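Home & Housekeeping Help – Bedding and Linens

Fitted sheet goes into ridges down one side of the bed – what am I doing wrong?

Posted by Meinir Prosser, January 5, 2021

Hello everyone, and I hope you've all had as restful a Christmas as could be managed. I've been reading this board for a good while and have never posted, so please be kind if this has been asked before. I did have a look, but most of what I found was about folding fitted sheets, and folding isn't my trouble (well, it is, but I've made my peace with rolling mine into a ball and shutting the cupboard door on it).

My trouble is that I can't get the bottom sheet to lie flat. We had a new mattress in the autumn, a Windar, and it's a good deal thicker than the old one, which we'd had so long that it dipped in the middle like a hammock. I kept all the same sheets because there was nothing the matter with them, and my favourite is a light blue one with flowers and leaves all over it that my sister gave me when we moved in. It's gone lovely and soft over the years and I really don't want to part with it.

I make the bed every morning, and every morning one side comes out fairly smooth and the other looks as though somebody has been wrestling on it. I pull it, I tuck it, I go round to the other side and pull it from there, and all that happens is that the creases move along a bit. Then I put the striped cover on top and pretend I haven't seen them. I turned the cover back this morning to show you.
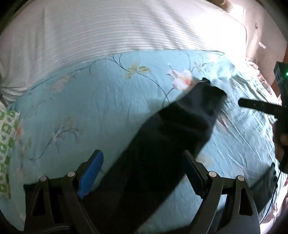
The blue floral sheet with the striped cover over the top. The right-hand side is the one that beats me every time.

You'll notice that the creases run on the slant, which I find odd. I'd have expected them to go straight across or straight down. The left isn't perfect either, but those are only shallow little lines and I could live with them quite happily.

The label inside the sheet says Buvano and has a wash symbol, but whatever it once said about the depth has long since washed off. I put it through at 41 degrees, which I know is a peculiar number, but our machine has a dial that you can stop anywhere and that's where it likes to stop. It gets line dried when the weather allows and goes over the clothes horse when it doesn't, so at this time of year it's nearly always the clothes horse.

Is it the sheet, the mattress or me? I'd rather not buy a whole new set in January if there's some knack to it that I've missed all these years. Thank you in advance for any help, and a happy new year to you all.

Isel
Replied the same day

Hello Meinir, and welcome! What a pretty sheet, I can quite see why you want to hang on to it.

Creases on the slant nearly always mean that one corner is pulling harder than its neighbour. The cloth is being dragged towards the tight corner, and the slack has nowhere to go except into ridges. I'd guess you do the corners in order, walking round the bed, so that the last one gets whatever is left over. Most of us do it that way and on a thin mattress you get away with it.

Try it like this instead. Take the whole sheet off, give it a good shake and lay it over the bed before you hook anything on, so you can see that it's sitting in the middle. Do one top corner first, then go to the bottom corner diagonally opposite. Then do the other top corner and finish with the one that's left. Each time, lift the corner of the mattress and push the sheet well underneath – a proper handful, I mean, and not just the elastic. When all four are on, go along the sides and ease the edge under a little at a time, smoothing from the middle outwards with the flat of your hand.

It's worth checking that you haven't got the sheet on sideways too. I did that for months in our spare room, where the bed is very nearly square, and I blamed the poor sheet for all of it. I've since put a stitch of red cotton in the bottom left corner of every fitted sheet we own and it saves a lot of muttering.

As for the mattress, do measure it. Put a ruler up against the side, from the bottom edge to the top seam. If yours comes out at 30 cm or more, and the sheet is an older one, then you may be asking too much of it. Sheet suspenders would help in that case. They're short elastic straps with a clip at each end that go across underneath the corners, and mine cost me £5 for the set. They're fiddly to put on the first time, so get somebody to hold the mattress up for you.

Let us know how you get on!

Price
Replied the following day

just iron it

or get jersey ones, they stretch. had mine 8 years, never ironed them once

Meinir Prosser
Replied two days later

Thank you both so much. I'm afraid I have been going round the bed in order all my life, exactly as Isel says, and it had never crossed my mind that there was any other way to do it. I measured the mattress and it's 30 cm on the nose, so I think the poor old sheet is being stretched to its limit.

I did the opposite corners this morning and it went on with much less of a fight. There's still a bit of a ridge near the pillow on my side, but I've ordered the suspenders and I'll try those before I give up on it. Price, I'll keep the jersey ones in mind for when this one finally wears through. Do they go bobbly at all?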